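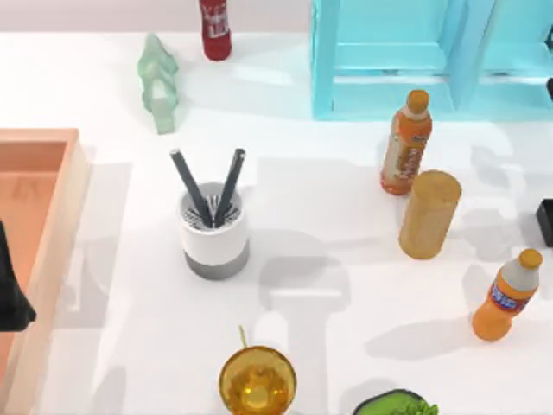 Can you tour a robotics lab where most of the robots don't exist yet?
Zaltach does it one Monday a year, and the parking is free.

I went on 18 Aug 2025 with a visitor sticker that had already lost its stick by the coat rack. Zaltach writes software that lets you rehearse a robot job in simulation before buying the robot. The real hardware is in a side room. The open day is mostly large screens, folding chairs and a tray of pastries that got a bigger crowd than the keynote.

Our guide was Emilian Neagu, who builds the simulated tabletops and talks about shadows the way other people talk about wine. Every object has to be modeled, he told us, down to the slots in the pen holder. A man from Honkanen, a packaging firm, asked how long a bottle takes. Three days, if the label behaves. The man wrote this down and underlined it.

The demo everybody came for was the cluttered table - a black AgileX arm working over drinks bottles, glassware and a bowl of greens that will never wilt. Neagu said they run a task like this

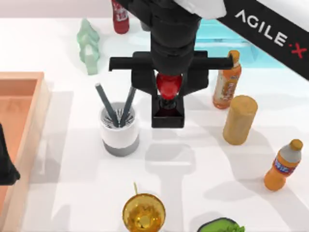
1,000 times overnight with the objects nudged a little each time, then come in and see what got knocked over. I asked whether simulated glass is a pain to sweep up. He had heard that one before, probably that morning.

We also got 90 seconds each at the controls. I spent most of mine finding out which way was left. A girl of six went after me and took to it right away, and her father was nice enough to look at the ceiling.

Questions ran long. Somebody wanted to know if Zinley, the scheduling tool, works with older arms (some of them). Somebody else wanted to know if the pastries were from the place on the corner (yes).
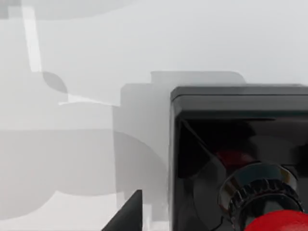
If you're going next time

Flivico, the company downstairs, runs its own open day in September, and you can sign up for it at the same desk. Get there early for a seat near the front. The back rows have a fine view of a pillar. Lunch is on your own, and the taco truck takes cash only.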